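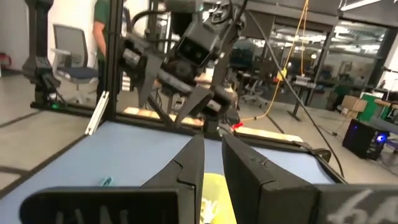

Photo: Radomír Urban / Grimcombe

How to lay out a small-parts workbench with a colored surface

A light, plain-colored work surface makes small parts easier to find than bare wood or a patterned mat. The method described below covers choosing a color, cutting the sheet, fitting it and marking out working zones. It assumes a flat bench with a solid top and no vise in the middle. Allow one evening, plus overnight for the tape to settle.

What you need

A vinyl or rubber sheet at least 2 mm thick, matte finish
Double-sided tape, 60 mm wide
A straightedge longer than the bench is deep
A utility knife with new blades
Isopropyl alcohol and a lint-free cloth
Masking tape and a soft pencil

Choosing the color

Start from the parts, then pick the surface. Brass, steel and black plastic all show up well on light blue or light gray. White nylon does not, and needs something darker. Avoid gloss in any color: a reflection from a bench lamp can hide a small screw completely.

Test before you buy a full sheet. Most suppliers will send a swatch. Put the swatch under the lamp you normally use, drop five or six of your smallest parts on it and look from your normal seated position. If you have to move your head to find one of them, try another color.

Measuring and cutting

Measure the bench at both ends and in the middle, in both directions. Older tops are rarely square. Use the largest figure in each direction and add 10 mm for trimming. Unroll the sheet and leave it flat at room temperature until the curl is gone.

Mark the cut on the back. Make one light scoring pass along the straightedge, then a second pass with more pressure. Change the blade after each long cut – a dull one drags the sheet and leaves a wavy edge.

Fitting

1. Clean the bench top with alcohol and let it dry.
2. Run tape along all four sides, 5 mm in from the edge, and once across the center.
3. Peel the backing from the rear strip only and press the sheet down along it.
4. Work toward the front, peeling each strip as you reach it and smoothing outward from the center.
5. Leave overnight with flat weights on the corners.
6. Trim the overhang flush with the knife held vertical.

If a bubble appears, lift the sheet back to the nearest strip and lay it again. Do not puncture it.

Marking zones

Divide the surface into three: incoming parts on the left, work in the center, finished parts on the right. Reverse this if you are left-handed. Outline each zone with masking tape for a week or two before committing to anything permanent. Clifford Chan, who set up the repair benches at Bellis, keeps the center zone 60 cm wide and allows no storage inside it.

Keep trays and tools behind the work zone, within reach of a bent arm. Anything that needs a full stretch belongs in a drawer.

Care

Wipe with a damp cloth and mild soap. Acetone will soften vinyl, so use it over a metal tray. Check the front edge every few months and replace the tape there if it starts to lift.

Last updated January 17, 2026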